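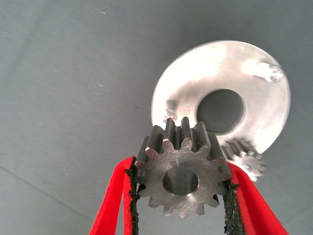 Small spur, bore chamfer facing us. Ring plate behind.

September, gear bench, started 9:20 with coffee

Spent a very pleasant morning on the Cosgrove gear set, which has been sitting in its box since before the summer and deserved better from me. The plan was modest: get the steel parts out, clean them, look them over properly, and decide which ones go back into the Bekelix train and which ones retire to the drawer. I always forget how much I like handling small gears. They're heavier than you expect and the chamfer at the bore feels lovely under a fingertip (whoever cut these took some care over it, and I'd like to shake their hand).

The little spur has short, blunt teeth and the face still shows its machining marks, with a few small scratches on top of those. I ran a fingernail across every flank and didn't catch on anything, so I'm happy to call it good. Bore measured with the pin gauges, went through all 20 of them because I'd put them back in the wrong order last time and had only myself to blame. Result is in the blue binder, page 53.

Then the plate. I had a long look at it, because this is the part I worried about. It has the fine circular marks from turning, a lot of light scratching, and some small white nicks out toward the rim. None of that bothers me. What I'm less sure of is the dark smudge beside the big center hole. It could be old grease, could be staining in the metal itself. I gave it a wipe with the Polik solvent and a soft cloth, then got called to the phone, and I want to go back to it with better light before I write anything firmer than that.
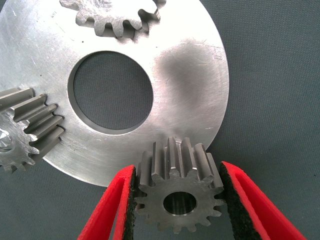
Ewan Niven thinks I should leave the smudge alone entirely, on the grounds that it's on a face that touches nothing, and he'd much sooner see me spend the time on the nicks near the rim, where a raised edge could keep the spacer from sitting flat. He suggested a fine stone, very light, and then bluing to check.

Fair enough, and I'll do it his way round. Stone first, smudge second if I still care by then.

For the next session:
Order more Kirkix oil, the tin is down to the last finger.
Label the plate bag 1059 so it matches the drawing. The old tag says something else and I've crossed it out.
Run the train by hand for 1000 turns once it's together, and listen at the small spur.
Put the pin gauges back IN ORDER.

Gears oiled and bagged, lunch at one.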